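Looking After a Wood Table Top: Cleaning, Oiling and Small Repairs

Home > Workshop and Household > Surfaces

Most damage to a wood table top comes from water left standing, heat, grit under plates and the wrong cleaner. The notes below apply to solid wood and to thick veneer. Thin veneer is a separate case and is covered near the end. Read the section on finishes first, because almost every later step depends on it.

Identify the finish

Put one drop of water on a part of the top that gets daily use. Wait ten minutes.

If the drop stands up in a bead and leaves no mark, the top has a film finish in good order (varnish, lacquer or polyurethane). If the drop flattens and the wood below turns darker, the top is oiled, waxed or bare, or the film has worn through.

To tell lacquer from varnish, touch a cotton swab of lacquer thinner to the underside of the top, near a leg. Lacquer goes soft and sticky within a minute. Varnish wrinkles or does nothing. Shellac reacts to plain denatured alcohol in the same way. Open a window and keep both liquids away from any flame.

Write the result on a piece of masking tape and stick it under the top, with the name of any oil or wax used. The next person to work on the table will need it.

Routine cleaning

Dust first with a dry cotton cloth, following the grain. Wiping a dusty top with a wet cloth drags the grit across the finish and leaves fine curved scratches that show under a low lamp.

For food marks, use a cloth wrung out until it no longer drips, with a few drops of dish soap in a bowl of warm water. Wipe with the grain, then wipe again with clean water, then dry. Do not let water sit in the joints between boards. Do not use window cleaner, bleach, vinegar or scouring powder on any wood finish. Vinegar is often suggested for grease. It dulls shellac and it will strip wax.

Legs and floor

Wipe painted legs at the same time as the top. White paint shows shoe marks at the lower end, and a melamine sponge used lightly will take most of them off. It is a fine abrasive, so keep it off gloss paint.

Check the glides under each leg twice a year. Felt pads pick up sand, and sand under a pad scratches a wood floor faster than a bare leg would. Pull the old pad, scrape off the glue with a plastic card, clean the foot with alcohol and press on a new pad for thirty seconds. If the table rocks, loosen all the leg bolts half a turn, let the legs settle on a flat floor and tighten the bolts again in a cross pattern. Shim only if it still rocks after that.

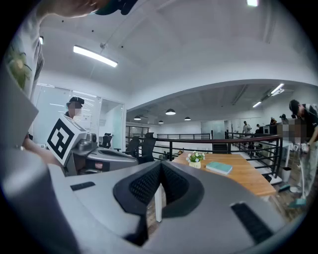

Water rings and heat marks

A white ring is moisture held in the finish. A black ring is moisture that has reached the wood. They are treated in different ways.

White rings: lay a dry cotton cloth over the mark and pass an iron over it on the lowest setting, no steam, for three or four seconds. Lift and look. Repeat up to five times. If the ring fades but does not clear, rub it with a little paste wax on a soft cloth and buff.

Black rings: the finish over the mark has to come off first. Sand it back, then brush on oxalic acid mixed as the label directs, wearing gloves and eye protection. Let it dry, rinse twice and let the wood dry overnight before sanding lightly. Wear a dust mask for that sanding. The cleaned patch will be lighter than the rest until it is refinished.

Dents and scratches

A dent in which the fibers are crushed but not cut can be steamed out of oiled or bare wood. Put a damp cloth over it and touch it with the tip of a hot iron for a few seconds at a time. Steam will cloud a film finish, so leave shallow dents in varnish alone.

Fine scratches on an oiled top: sand with 320 grit along the grain, wipe off the dust and oil the whole board from end to end. Spot oiling leaves a visible edge.

Re-oiling a worn top

1. Clear the table and clean it as above. Let it dry for a full day.

2. Sand by hand with 180 grit, then 240, always with the grain. Break the sharp edges slightly. Oil holds better on a rounded edge.

3. Vacuum, then wipe with a cloth dampened with mineral spirits.

4. Apply a thin coat of oil. We use Lebrun hard oil on our own bench. Any drying oil sold for table tops can be applied in the same way.

5. Wait fifteen minutes and wipe off everything that has not soaked in. A film left on the surface stays tacky for weeks.

6. Apply a second coat the next day. Wait another day before setting anything on the table.
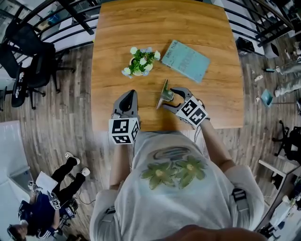

Cledent
Surfaces editor, Clidanmont Workshop Notes

Oily rags can heat up and catch fire without a spark. Spread them flat outdoors, one layer thick, until they are stiff, or put them in a metal can of water with a lid. Do not ball them up in the trash.

Thin veneer

Veneer on many store-bought tables is too thin to sand by machine. Look at the edge of the top: if the grain on the face does not carry over the edge, assume veneer. Clean it, wax it and do not sand past 320 grit by hand. Lift bubbles by slitting them along the grain, working in a little wood glue with a thin blade and clamping under wax paper for a night.

Related pages: Choosing sandpaper / Loose chair joints / Storing solvents

Page last checked 13th April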